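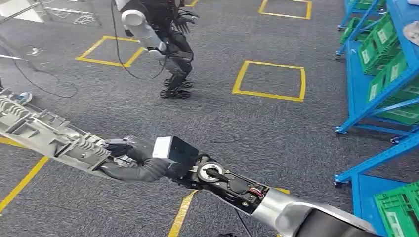 Call for participants: readers for the manuscript programme at Tratis

Tratis is a small publishing house for contemporary fiction in translation and for first novels written in English by authors who live outside their country of birth. We are looking for readers who would like to take part in our winter manuscript programme, from the beginning of December until the end of February. It is paid work, part time, and can be done from any place with a stable internet connection.

About us

We started as a book club which met above a music shop and slowly became a publisher. The first title was a collection of stories by Marisol Palacios, who was a member of the club and who is today our fiction editor. Her collection was printed in 704 copies, because this was the quantity for which we had paper, and it is still in our catalogue in its third printing. After this we published novels, two diaries and one long poem with which the bookshops did not know what to do.

Since last year we share an office and a storage room with Piltance, a literary agency. The two companies are separate. If you send a text to Piltance, it does not come to us automatically, and the opposite is also true. We mention it because we often receive questions about this.

What the programme is

Every year we open our post box for unsolicited manuscripts during one month. In the last open month we received 1,320 of them. Three persons in an office cannot read such a quantity with the attention it deserves, so we form a group of outside readers. Each reader receives a part of the manuscripts, reads the first 100 pages of each one, and writes a report.

The report is usually one page. It should contain a short summary of the story, your opinion of the language and the construction, and a clear recommendation: to continue reading, to return to the author with comments, or to decline. We do not use points or stars. A report which says "I did not like the narrator, but I could not stop" is more useful for us than a table.

If two readers recommend the same manuscript, it goes to Marisol, who reads it to the end. The readers are then invited to a conversation about it, by video or in the office. Last winter this is how we found the novel Rusu, a family story told by the youngest of four sisters in a village by a reservoir. It will come out in spring. The first reader had written against it, and then asked for it back one week later.

Who we are looking for

We would like to hear from people who read a lot of fiction, and not only in one genre. We receive crime novels, historical novels, love stories, and many books which are between these categories. You do not need a degree in literature. Among our present readers there are a nurse, a retired teacher of chemistry and a student of law.

You should be able to:

read and write English at a very good level (it does not have to be your first language)
deliver your reports on the agreed day
explain your opinion in a polite and concrete manner, also when the text is weak
keep the manuscripts confidential, during the programme and afterwards

It is an advantage if you also read in Spanish, Romanian, Serbian or Turkish, as a part of the manuscripts comes with a sample in the original language. Please write in your application which languages you read comfortably and which ones with a dictionary. Both are of interest.

Please do not apply if you have at this moment your own manuscript under consideration with us. You are welcome to join in another year.

Conditions

A reader usually receives two manuscripts per week. You may ask for only one, and you may take one week free during the programme without giving a reason. The fee is 105 euros per week for two manuscripts, and half of it for one. It is paid at the end of each month against an invoice. If you have never written an invoice, we will send you a model.

Manuscripts are sent as electronic files. Those who prefer paper can collect printed copies from our office and must bring them back, including the pages with coffee on them.

Every reader has one contact person at Tratis who answers questions and reads the reports. You will get comments on your first two reports, so that you know if they are too long or too careful. Too careful is the more common problem. At the end you can choose five books from our catalogue, and we send them to you without cost.

There is one introduction meeting before the start, which lasts two hours and in which everybody reads the same short chapter and compares notes. Participation in it is obligatory and it is paid. We will propose two possible dates for it.

Your name will be printed in our yearly catalogue if you agree. We do not tell the authors who has read their manuscript.

How to apply

Please send us:

a letter of not more than one page, in which you tell us who you are and what you read
a report on a novel which you have finished recently, published by any house, in the form described above
your languages and the number of manuscripts you would like to receive per week

We do not need a photograph, a date of birth or a CV. For the report, please choose a book about which you have some doubts. It is difficult to learn something from a page of praise. If you cannot decide, you may write about Jakska, our novel from last autumn, and you do not need to be kind to it. The first chapters can be read without payment on our website, under Books.

Applications should be sent by e-mail through the contact page, with the word "Reader" in the subject line. The last day for applications is 31st August. We answer every letter, but please give us three weeks for it. Those whom we would like to know better will be invited to a short conversation with Marisol Palacios and one of the present readers.

Questions about the fee or the calendar can be sent to the same address. Questions about manuscripts which you have already submitted should please go to the submissions address, where another colleague will look at them.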